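How to Pick a Practice App for Bluegrass Jamming (and Whether You Need One)

Filed under: Learning, Acoustic
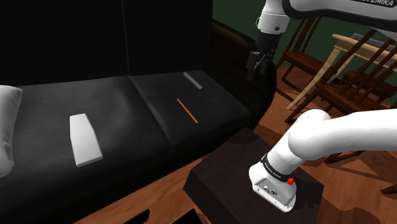 Every October I get the same question from people who have just bought a mandolin or a banjo: which app should I pay for? My answer is usually none, at least for the first few months. But people pay anyway, so you may as well do it with your eyes open.

I tried three of the popular ones over a winter, Eko, Studance and Primix, and I kept a notebook. All three claim they will get you "jam ready." I don't think any of them did that for me. Two were useful for something smaller.

Step 1. Write down what you can't do

Do this before you look at a single app store page. "Get better" is no good. Mine said: can't hear the change to the four chord, rush the B part, lose my place when somebody takes a second break. If your list is mostly about playing with other people, software is a poor match, and I'd put the money toward gas to get to a jam.

Step 2. Check the tune list, then check it again

Studance advertises 1,290 tunes. That sounds like a lifetime of picking. I searched for the 40-odd fiddle tunes that get called at my local jam and found most of them, but a good many were in keys no one around here plays them in, and a few were the same melody under two names. Primix goes bigger still at 2,232 backing tracks, of which I could find 275 tagged bluegrass. Some of those had drums.

So ignore the big number. Make your own list of ten tunes and search for each one during the free trial. Note the key and whether the form is right. If "AABB" comes out as "ABAB," cross it off.

Step 3. Test the slow-down

Any of these programs can slow a track. What you want to know is how it sounds at 60 percent. Put on something with a banjo in it and listen to the attack of each note. In Eko it stays fairly crisp. In Primix it turned to soup below 70, and I gave up using it for learning breaks by ear.

Then try looping two bars. Count how many taps it takes. If it takes more than three you won't do it, whatever you tell yourself now.

Step 4. Turn off the score

Studance grades you out of 100 after every pass. I had a 94 on a tune I was plainly dragging, and a 61 on one where I'd played a harmony line on purpose. The thing is listening for the notes it expects and has no opinion about swing, tone or whether you're any fun to play with. You can switch the grading off under Settings, then Practice, then Feedback. I'd do it on day one.

Step 5. Give it 5 weeks, with a recording at each end

Pick one tune you know badly. Record yourself playing it with a plain metronome, no app. Put the recording away. Use the app on that tune as the makers suggest, then record it again the same way at the end and listen to the two back to back. My Eko tune had improved. So had the control tune I worked up off an old record with a pencil, and by about as much as far as I could hear. Make of that what you like. It's one person and two tunes.

Step 6. Read the renewal terms

Monthly plans that turn into yearly ones, trial periods that end at an odd hour, "lifetime" access that covers the current version only. Take a screenshot of the page when you sign up.

A word on the Besnard method book

Several readers have told me to skip the apps and buy the Besnard book. It's decent. The right-hand exercises in the front are worth the time. The chapter on improvising is mostly licks to memorize, and the back cover promises far more than that. Borrow a copy before you buy one.

If you still want an app after all this, I'd take Eko for the looping and pay by the month. Stop when you've gone a week without opening it.

14 comments | 37 shares

Related
Chopping Chords on Mandolin Without Wrecking Your Wrist
When to Change Banjo Strings
Jam Etiquette for People Who Hate Rules
Do You Need a Clip-On Tuner?

Contact | Copyright, all rights reserved | Back to top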